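Pushing planner keeps going round the long way

benvinda_s
Posts: 24
Hello all, and sorry in advance for the length. I'm using the Drinolen planner for tabletop pushing, one finger, no grasping, and it's lovely until pieces stand close together. Then it picks huge detours (one was 360 waypoints!) for a tiny nudge. I've already halved the inflation radius. 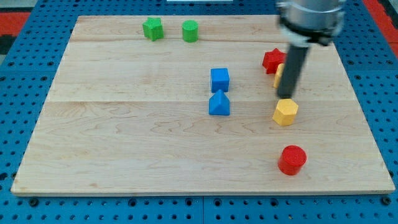 My own guess is the cost map, and I'd be so glad if somebody could tell me I'm wrong. Every piece gets the same round footprint, whatever its real outline. For a cylinder that's fine, but the red star and the yellow hexagon get the same circle, so the gaps on the right close up and the route swings out over the bare wood on the left.

thodoris_k
I'd leave the footprints alone, Benvinda. Your detour smells like perception to me. With the finger over the hexagon, the red star behind it is half hidden, and a bad pose there would shut the gap just as well.

amandio.veloso
Can't agree, I'm afraid. We had the same trouble at Grilten and convex hulls cured it, with the camera side untouched. Planning did get slower, mind you.

benvinda_s
Thank you both, you're very kind! I'll log the star's pose first and then try hulls.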